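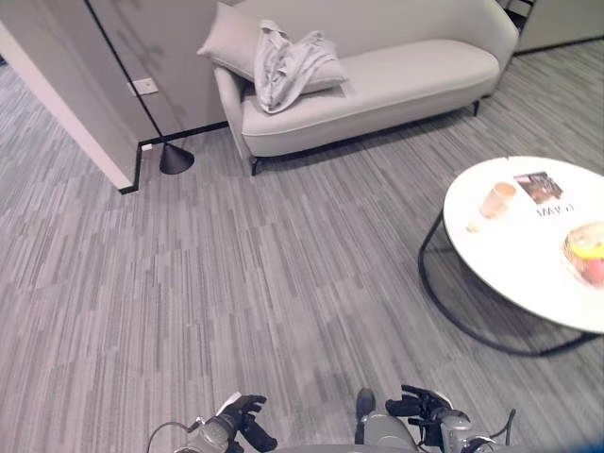

Back in the living room tonight with the blinds up and a cup of tea going, and I have finally decided what's bugging me about this room. It's too gray! I picked every bit of it myself, so I can't blame anyone else. Gray walls, gray carpet sample still stuck in my notebook from when I was comparing shades for the hallway, and then I went and bought a gray sofa on top of it all. And the thing is, I love that sofa. I love the rounded arm and the skinny black legs. But a gray pillow on it, and then a light gray bunch of cloth slung over the pillow, and you could lose a whole load of laundry in there and never find it again.

So today was supposed to be the day I dealt with the soft stuff. That was the plan at breakfast, anyway. I had a list. The list said: fold, sort, closet, donate, call Ostov about the rug. I did call Ostov. I was on hold for 40 minutes listening to the same piano tune and then a very nice person told me the rust-colored one is back in March, maybe, and do I want to be on the list. Yes I do. Put me on all the lists.
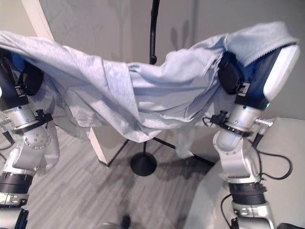
Folding is my least favorite job in the house and always has been. I don't mind washing, I kind of like hanging things up, but the folding part I will put off until I'm pulling clothes straight out of the basket every morning. Big soft things are the worst. A towel has corners and you know where you stand with it, but take that pale blue-gray one, with the bit of fuzz along the top, held up by both sides and still sagging in the middle like a hammock. Where do you even start? My mother's way was to lay it flat, smooth it with your forearm, sleeves in (if there are sleeves), bottom up in thirds. I do it in halves and then it won't fit on the shelf and I have to do it over.

I did get through the rest of the basket by lunch though. Two stacks, one for the bedroom and one for the hall closet, plus a donate bag that has three sweaters in it and my old bathrobe, which I took out and put back in and took out again. It's on the hook now. We'll see.
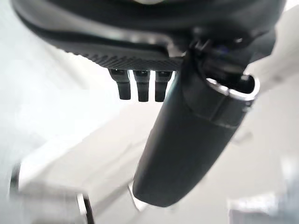 Close-up, black and silver against all that brightness.

After lunch I got distracted, of course, and went looking at paint. Ondale has a color called Wet Clay that I keep coming back to. I taped the little card up by the window and walked past it a bunch of times trying to surprise myself. In the morning it's pinkish and by four it's almost brown. A gallon is more than I wanted to spend, and then there's primer, and I'd have to move everything away from the wall, so for now the card stays up and I keep walking past it.

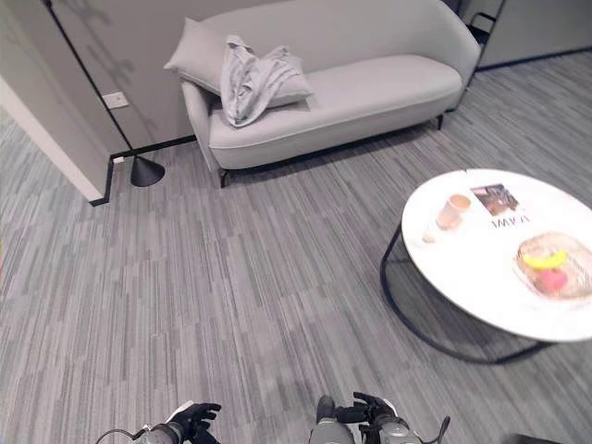 Photo: my own, living room, March

What I do like, and I want to write it down so I remember when I'm being grumpy, is the corner with the lamp. I moved that thing so many times! It was by the window, then behind the door, and now it's right up next to the left arm of the loveseat with its black cone foot on the carpet, and it looks like it was always meant to go there. The leafy shadows on the wall are the best part. If I do paint, I'd hate to lose those, so maybe that wall stays pale and I do the opposite one. Oh, that's a thought. That would be one gallon and not two.

The pillow can go to the bedroom. I want something mustard, or a dark green, with a bit of texture to it. There was one in the Grosevport catalog, page 72, that I folded the corner down on ages ago, and I bet it's sold out by now. I'll look in the morning. Tea's cold. Still have to put the two stacks away, they're sitting on the stairs where I'll trip on them if I leave them till tomorrow.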